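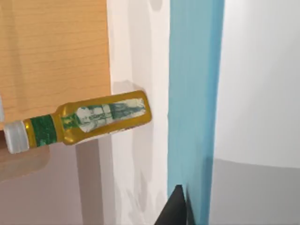
Rancidity in cooking oil is mostly a matter of light, heat and air. Berncombe, a packaging lab, tracked 149 retail samples over 40 weeks and found that exposure to light explained most of the early loss in flavor. Olive oil in translucent golden-yellow glass has less protection than the same oil in a tin, and a bottle lying on its side gives the air inside a wider surface to work on. Storage upright at 21 degrees Celsius slowed the change – a closed cabinet slowed it further.

Closures matter too. The Kelex cap, tested at 50 openings, held its seal. Lévesque, which bottles for small mills, plans to switch to it in September.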